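O descascador em Y e a gaveta que não fechava

Publicado em 11/09/2026 pela autora do blog Titlow

Desde julho que a segunda gaveta da cozinha não fechava. Quer dizer, fechava, mas era preciso enfiar a mão lá dentro, baixar a concha, empurrar a concha para o fundo e depois dar-lhe com a anca. Toda a gente cá em casa já fazia este número sem pensar, até as visitas!

Na semana passada perdi a paciência e virei tudo em cima da bancada. Saíram de lá três descascadores. Três, para uma família que come cenouras com casca metade do ano. Um era daqueles direitos, de lâmina que baloiça, que veio num conjunto da Flurkeo e que nunca na vida tirou uma casca inteira. Outro estava tão enferrujado que nem o quis passar por água. E o terceiro era o meu querido descascador em Y, que eu julgava perdido desde as mudanças (tinha a certeza de que o tinha deitado fora embrulhado nas cascas de batata, coisa que já me aconteceu com uma colher de chá e com um anel).

Fiquei mesmo contente. Quem aprendeu com a faquinha, como eu, demora a habituar-se ao Y, porque a mão vai ao contrário, puxa-se para nós como se fosse uma máquina de barbear. Mas depois de lhe apanhar o jeito não se volta atrás. Para abóbora, então, nem se discute: 500 gramas de abóbora-menina descascada enquanto a cebola aloura, e a casca sai em tiras compridas e fininhas. Com a faca eu deitava fora um dedo de polpa de cada lado, uma dor de alma.

Voltando à gaveta. Comprei um divisor da Wevilden com 7 compartimentos, que na loja parecia enorme e em casa ficou justo, e decidi que só entrava o que eu tivesse usado desde o Natal. O cortador de ovos foi-se. As forminhas de bolachas foram para uma caixa em cima do frigorífico, onde vão apanhar pó com dignidade. A concha ficou pendurada num gancho ao lado do fogão, que era onde devia ter estado sempre, e a gaveta fecha com um dedo!
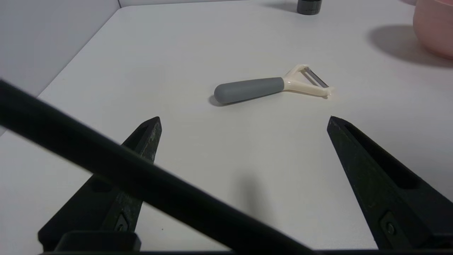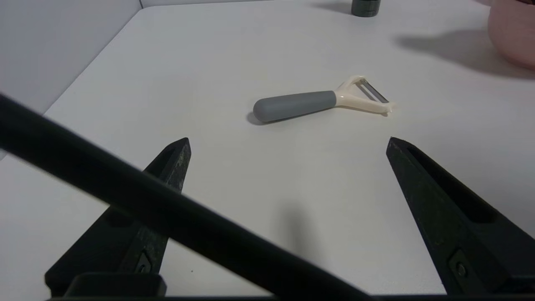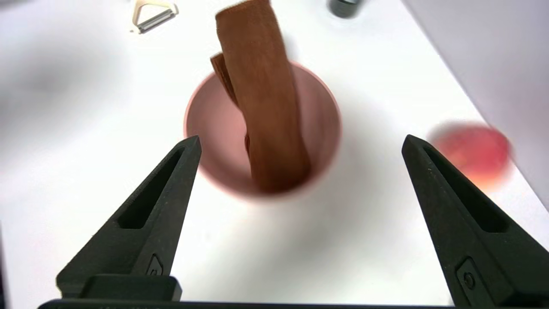
Sobraram os panos, que são o meu outro calcanhar de Aquiles. Tenho-os em todo o lado: na porta do forno, no puxador do armário, debaixo do lava-loiça, um até na despensa a tapar o saco do pão. Experimentei dobrá-los em rolinho, à moda dos vídeos, e ao fim de dois dias estavam outra vez num molho. Agora ando a gostar da ideia do pano castanho metido no copo cor-de-rosa, dobrado ao comprido, na vertical, que não precisa de gaveta nenhuma. Já fui buscar um copo de plástico velho à prateleira de cima e pus lá um dos meus, ao canto da bancada, para ver se pega. O descascador também tem direito a sítio certo: o primeiro compartimento do divisor, sozinho, com o cabo virado para mim.

Falta-me resolver a lâmina, que com o tempo perdeu o fio. Já me disseram para passar a ponta de uma faca por dentro, de um lado e do outro, e já me disseram que isso estraga tudo. Se alguém desse lado tiver experiência, deixe nos comentários, por favor! Enquanto espero vou fazendo sopa, que a abóbora da feira era um monstro e ainda tenho meia no frigorífico.

Publicações recentes
Sopa de abóbora com gengibre, versão preguiçosa
O armário dos tupperwares e as tampas órfãs
Testei o escorredor Mnguni e devolvi-o
Toalhas de mesa: como tirar nódoas de vinho
Pão de frigideira em 7 passos

© Titlow. Contacto | Voltar ao topo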